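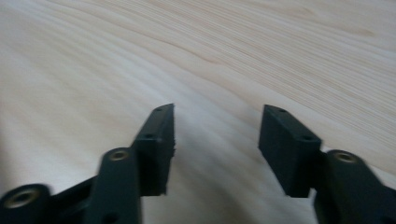
Local History and Its Sources
Handout 2: Reading a Village Hall

Purpose of this session

The first session dealt with parish boundaries and the naming of farms. This handout turns to public buildings, and in particular to the halls that many small communities put up between the coming of the railroad and the middle of the last century. Students should read it before class and bring a copy with them, together with the map extract issued last time.

The main case is the Flelness Hall, on the north shore of the inlet. A shorter comparison is made with the reading room at Viramo. Both buildings are still standing, although the reading room is now a private house and may be viewed only from the road.

Background to the Flelness Hall

Before the hall was built, public meetings at Flelness were held in the schoolroom. The school board allowed this on condition that the desks were put back before morning, and its minutes record repeated complaints that they were not. A site was offered at the top of Quay Lane by the Boström shipping company, which owned most of the land behind the harbor. The company asked for a yearly rent of one shilling and kept the right to use the main room for paying its crews.

Work began in January. The foundation stone was laid some weeks later than planned, as the cart track from the quay could not carry the load in wet weather. The local newspaper gave the ceremony a full column. It listed the hymns and the order of the procession, and described the lunch at length. It gave very little information on the building itself, and for this we depend on the contractor's account book.

The account book is a good source with two weaknesses. Payments were entered when they were made, which was often long after the work was done. The pages for the roof are also missing – the stubs show that they were cut out with a blade. Students are asked not to assume a dishonest motive. Pages were often removed from account books and passed to a lawyer or a supplier as proof of payment.

How the money was raised

The subscription list survives in two versions. The printed version was displayed at the opening and names 60 subscribers, arranged by the size of the gift. The handwritten version is earlier and names 26. Five of the people in the handwritten list do not appear in print at all. Possible explanations include death, removal from the district, and a promise that was never kept. The parish registers settle the matter in two of the five cases, and both of those subscribers had died.

Students should note how the order of a printed list shapes the story told afterward. Later accounts of the hall speak of it as the gift of the Boström company, whose name stands at the top. When the smaller sums are added together they come to more than the company gave.

The Viramo reading room

Viramo lies inland and had no large landowner willing to give a site. Its reading room was paid for by a loan, which was repaid over 20 years from members' fees. The rules were printed on a card and hung inside the door. Talking was permitted in the back room only. Newspapers could be held for no longer than a quarter of an hour if another member was waiting.

The loan explains why the records are so full. The lender required a yearly statement, and a nearly complete set has been kept. Flelness, with no debt to answer for, kept far less.

Points to consider when using opening-day reports

A newspaper report of an opening was often written in part before the event. Speeches were supplied in advance, and the printed text may include remarks that were shortened or left out on the day. Figures for attendance should be treated with care, especially where rain is mentioned in the same report.

Photographs of openings raise a separate difficulty. The best known view of the Flelness opening has been printed under three different dates. The bunting over the door matches the newspaper description, but the porch in the view was not added until after the opening according to the account book. The question remains open.

Reading

The Cleseo collection of district newspapers is held on film in the library basement. Reels must be requested at the desk and returned the same day. Transcripts of both subscription lists are in the course folder – please do not remove them.

Written work

Write two pages on one of the following.

Compare the two versions of the Flelness subscription list and discuss what each was made for.

Using the Viramo statements, describe how the use of the reading room changed while the loan was being repaid.

Written work is due on Mon 9 December at the start of class. Late papers will be accepted only by prior arrangement with the department office.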